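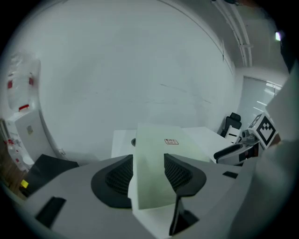

18 June 2020

Bin day! The green Prelo bins are out on the white table and I am more pleased about this than a grown adult should be. Writing it up properly, as the notes from May were three lines and a coffee ring.

The pale green is the one to go for. It's frosted, so you get a hint of what's inside without having to look at the whole mess, and it sits nicely against the white wall. Corners are rounded, which my knuckles appreciate after years of the old Tejada crates. The label is small and stays out of the way. I'd leave it on until we've settled which size we are keeping, then peel it (warm it first, pull slowly, no scraping with a blade).

Plan for the shelf unit on the desk side:

Top shelf: small boxes only, nothing that needs two hands to get down.
Middle: cables and chargers, one kind to a box. Please, one kind to a box!
Bottom: the big bins, long side facing out. These take the foam and the spare bags.

The big one deserves its own paragraph. It's a proper wide, boxy thing and should swallow up to 500 of the flat Durkora sleeves if they go in on edge. Laid flat they slide about and the bottom ones curl, so on edge it is, with a strip of card every so often to keep them standing.

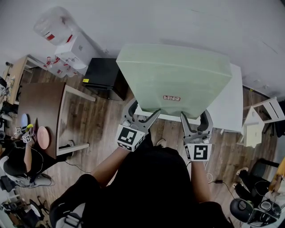 Handling: take it by the rim. Tip it over and check the underside before it goes on the shelf, as grit on the bottom will scratch the wood and then we're all sad about it. Use the table for this, there's loads of room to turn a bin if the rest of the stuff is cleared off first. A dry cloth is enough for new ones. For anything that has lived on the floor, soapy water and leave it upside down overnight.

Still to decide: whether the plates stay on the desk or get a box of their own. I'm in favor of a box – one with a lid, close to the water dispenser so people can rinse and put away in one trip. The packages on the floor over there need a home too. Could be the black cabinet, if we ever agree on what the black cabinet is for.

To order from Kokex: 4 more of the small boxes, 2 lids for the big size, 5 sheets of blank labels. Ask if the lids come in the same green. If they only have clear I'll take clear, it would look great with the frosting anyway.

Next entry: shelf heights. Measure between the boards, not from the floor like last time.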